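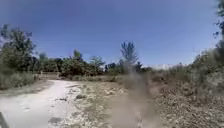
Page 185

SHOP AND SHED

Dust, and the machine that quit in it

The sales sheet for the Hurico path rover says it will "patrol, haul and inspect in any dry weather." I would like to meet the person who wrote that and walk them down a sandy track in May. A plume of dust as tall as the bushes is dry weather too, and it is the kind that sends these machines home on the back of a truck.

Lihua Fan keeps one on her place to check the fence line and carry tools out to the far gate. Hers stopped dead on a straight piece of path with nothing in front of it. The screen said OBSTACLE. She walked out, found no obstacle, pressed resume, and it went an arm's length and stopped again. The third time it did something worse and backed up without beeping, with her standing behind it. She got out of the way. The dealer's first answer was a software update, which is the dealer's first answer to everything.

I had it on my bench for two evenings. What follows is what I'd do before paying anybody.

Look at the sensor windows first. Hold a flashlight flat against the plastic and look along it. Fine dust makes a gray skin you won't see straight on. Blow it off with a rubber bulb, then wipe with a damp microfiber cloth, one direction, fresh side each pass. Do not use a paper towel or your shirt. Hers had already been shirted, and the front window was scratched badly enough that low sun would light up every line. A new window is 10 dollars.

Skip the shop compressor. I know it's sitting right there. At 100 psi you will drive grit past the seal and into the housing, where it stays.

Pull the fan filter. The manual says every season. On loose sand I'd pull it every week and tap it out over a trash can. If it's foam, wash it with dish soap and let it dry overnight. If it's paper, throw it out. The Konero filter fits and costs less. I can't find any difference between the two except the box.

Check the rear sensor by itself. Nobody cleans the back end, and the back end is where you stand. Put the rover up on blocks with the wheels off the ground, put it in reverse at the slowest setting, and have a helper move a piece of cardboard in behind it on a broom handle. The wheels should quit. Hers didn't. The connector was full of powder. Contact cleaner and an old toothbrush fixed that, and I packed it with dielectric grease after.

Test the stop button the same way, wheels up. Push it. If the button feels crunchy or comes back slowly, leave the machine parked until you've replaced it. I don't care how far along the fence it was supposed to get.

About dust in the air. Cleaning does nothing for a cloud that's there at the time. A sensor that bounces light off things will bounce it off a thick plume and call it a wall, or lose the real tree behind it. There's a setting in the menu called Dust Tolerance that goes up to High. Leave it alone. All I can see that it does is make the rover slower to believe its own eyes, and I'd take a machine that stops too much over one that runs on a guess. Wait for the air to clear. Send it out early, 6 in the morning if you can, when there's usually less wind.

Slow it down on loose stretches. Spinning wheels throw their own dust. Wedel sells a wetting agent for dirt paths that claims to hold all summer. I tried it on my drive and it held until the first truck.

Her log showed 1,121 obstacle stops. Kaczmarczyk, who services these for the county road people, told me he ignores that number and reads the times instead. Hers bunched up in the afternoons.

It has run since without a false stop in the mornings. She still won't stand behind it, and neither will I.

Next page: getting pine pitch off saw blades.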